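Kakora newsletter, March issue
From the workshop: teaching at the sink

Since the last newsletter, our small group has moved from the drawer tasks to the sink tasks. Many members asked how the teaching is done, so I will try to describe it in simple words.

We do not write a program for every movement. A person sits at the desk, holds the hand controller and drives the robot arm from a distance. The computer saves everything: the path of the arm, the opening and closing of the gripper, and the camera views. One such saved attempt we call a demonstration. Later the learning software, which we named Tidora, studies many demonstrations and tries to find the common way in them.

All the work of this month is in simulation. The kitchen exists only in the computer, and it is called Gavalas, after the street where our first office was. The sink has two basins, and the plates and food can be placed differently for each attempt.
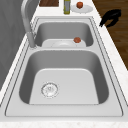

Why do you drive the robot by hand and not let it try alone?
Because trying alone takes a very long time when the task has several steps. A person already knows that the plate must be approached from the side, and the robot can copy this from the first day.

The present task is moving things between the sink and the countertop. It sounds easy, but the far basin is not comfortable for the operator. The walls are steep and the tap stands close, so the arm must come from above and go down slowly. New operators usually go down too early. We ask them to stop over the basin, look at the second camera view, and only then continue.

We also ask everybody to keep the same speed from beginning to end. When one operator hurries and another one waits a lot, Tidora receives two different lessons and the result is a strange movement, half quick and half sleepy. In the first week we had to remove 108 demonstrations for this reason. It was a pity, but the training was better after it. 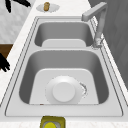 How long must a new operator practise before the recordings are kept?
We ask for two practice sessions of 30 minutes each. The recordings from these sessions are deleted, so there is no need to be nervous.

Our goal for the sink tasks is 2000 good demonstrations. A good one means that the object is released in the correct place, the gripper is opened fully, and the arm has moved away before the recording is stopped. The last point is forgotten most often. Please count slowly to two after the release, then press the button.

If you make a small mistake and correct it, do not throw the attempt away. Such attempts are useful, and we keep them in a separate folder with the name "repaired". From them the robot can learn how to come back to the right path. Only attempts with a dropped object should be cancelled.

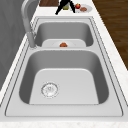 The Gavalas kitchen, with the gripper open at the far end of the sink.

The next open evening for operators is on Thursday, March 18, 2021. You can connect from home or use one of the desks in our Iltolness office. The controllers there were cleaned and have new batteries. Those who connect from home should update the program before the evening, as the old version does not save the second camera view.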